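Clarnel hand gripper, after a few months at our place

Rating: 3 out of 5

I pack mixed snack boxes for Moura, and in May the shop floor got a delivery of Clarnel grippers. You squeeze the handle, the jaws close, and software called Zoltanen learns from your squeezing. The plan is for an arm to do the bag picking someday. Until then the arm is mine, and it wants a longer lunch.

First, the good. The blue ridged pads are excellent. Shiny film, crinkled foil, odd cartoon shapes, they take hold of most of it without crushing what's inside. At $684 a pair I'd hope so.

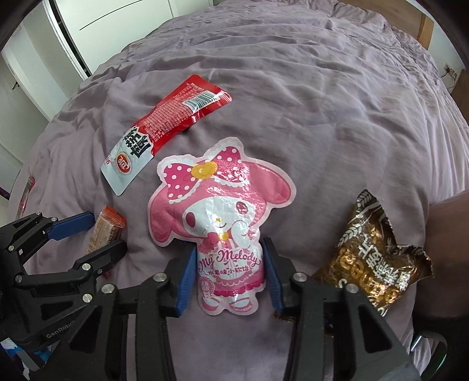
Jaws around a My Melody gummy bag, with a foil snack bag to the right.

Now the job itself. I used to pack over 300 boxes a shift with my bare hands and talk the whole time. With grippers I do far fewer, and slowly, so the software can follow. Management calls this "skills transfer." My title went from packer to demonstrator, and my pay stayed where it was out of loyalty to the old title.

My wrists have opinions too. After 4 hours the handle digs in under the thumb, and the spare grips from Ruritz are worth buying if your boss will sign for them. Mine is thinking about it.

Would I recommend it? As a tool, yes, for anything bagged. Flat packets are a pain to pick up. As a coworker it's quiet, it's never late, and it's after my job.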